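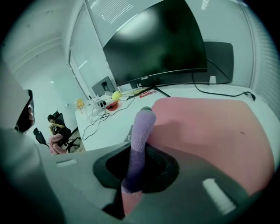 Desk reset thread, because I've put this off since June and I've run out of excuses. The plan is to get everything back to a bare top and only let things back on if they earn it. So far the big curved monitor has stayed where it is, switched off, with its splayed black legs taking up more of the white desk than I ever give them credit for. Also there's a black cable looping round the back of it and off to the right, and I'd love to know why every cable I own wants to be on show.

First job was measuring. The desk is 178 cm wide, which sounded enormous in the shop and now feels like a tea tray. I got it from Flarno, second-hand, and carried it up the stairs in 2 goes. Never again.

The yellow round thing by the smaller screen is staying. It does no work whatsoever and I don't care, it cheers the place up no end!

Cables next. I've ordered a pack of 8 stick-on clips from Plulum – the little ones that go along the back edge – and they're meant to land on Wednesday. Until then it's the old trick of a freezer bag tie and hoping for the best.

Someone asked if I'd go for a monitor arm. I did look! The one I liked was over 628 by the time you add the clamp for a thick desktop, and for that money I can live with a stand. Might keep an eye out for a used one though.

Small white adapters are my nemesis. They all look the same and I never know which one goes with what. Labelling them tonight with masking tape and a biro, very high-tech.

Oh and I'm having a go at the chair as well. It came from the Villanueva clearance a while back and one wheel has been collecting hair like it's being paid for it. Tweezers, podcast, done in ten minutes.

For the person who wanted the desk lamp name, it's the Bernau, the short one. It's on the bookcase at the moment while I clean and I think I like it better over there?

Right, kettle on, then I'm wiping the screens with a dry cloth and calling it a night. Will post the clips once they're up, if they stick.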